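Pellet Stove Inserts: Frequently Asked Questions

Which Wukberg inserts does this page cover?
The Durkwood and the Dalisay. Both burn wood pellets and both fit into an existing masonry fireplace. The Grokon is a freestanding stove with its own manual and parts list.

What size opening do I need?
Measure the width at the front, the width at the back, the height and the depth. Use the smallest width. Leave at least 2 inches of clear space on each side for the convection air path. If the firebox tapers sharply toward the rear, send us the four measurements before ordering.

Does the insert need a chimney liner?
Yes. Both models must be connected to a continuous stainless steel liner that runs to the top of the chimney. Venting into an open flue is not permitted and voids the warranty.

Can I use it during a power outage?
No. The auger, the combustion blower and the control board all need house current. A battery backup will allow a controlled shutdown but is not intended for heating.

How much does the unit weigh?
The Durkwood weighs 138 pounds empty. The Dalisay is heavier – see the rating plate on the rear panel. Remove the hopper lid and the burn pot before lifting either one.

How far away should furniture be?
Follow the clearance figures on the rating plate. They apply to bookcases, upholstered chairs, drapes and anything else that can burn, measured from the nearest hot surface. Objects on top of furniture count as part of it.

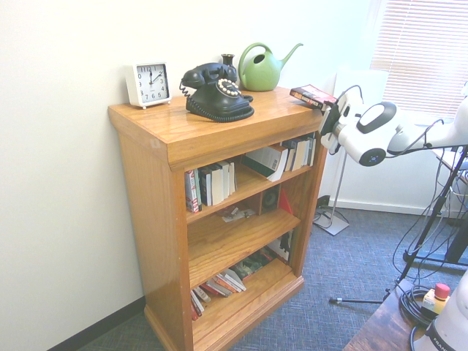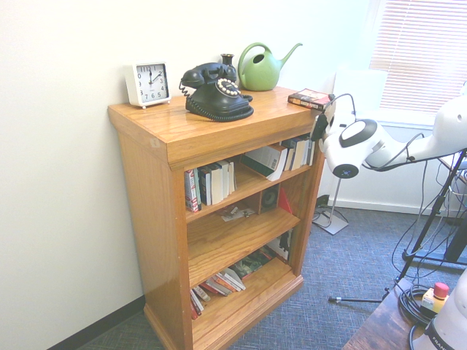

Oak bookcase with clock and rotary telephone, both views.

What kind of pellets should I buy?
Premium grade, low ash, quarter-inch diameter. Store the bags indoors and off the floor. Pellets that have swollen or crumbled will jam the auger and should be thrown out.

How often does the burn pot need cleaning?
Scrape it daily during steady use, with the stove off and cold. Empty the ash pan when it is half full. Ashes go in a metal container with a tight lid, set outdoors on a surface that cannot burn.

The display shows code 8. What does it mean?
The vacuum switch has opened. Check that the door is latched and the hopper lid is closed, then look for ash in the exhaust path. If the code returns after a restart, the vent needs a full cleaning.

Where do I find replacement gaskets?
The door gasket for both models is part 758. It is sold by the kit with adhesive included. Let the adhesive cure overnight with the door closed before lighting the stove.

Why is the glass turning black?
Usually too little combustion air. Open the damper one notch and wait an hour. A light gray film is normal – wipe it off with a damp cloth once the glass has cooled.

Is a permit required?
In most areas, yes. Contact your local building office before installation and keep the inspection record with the manual.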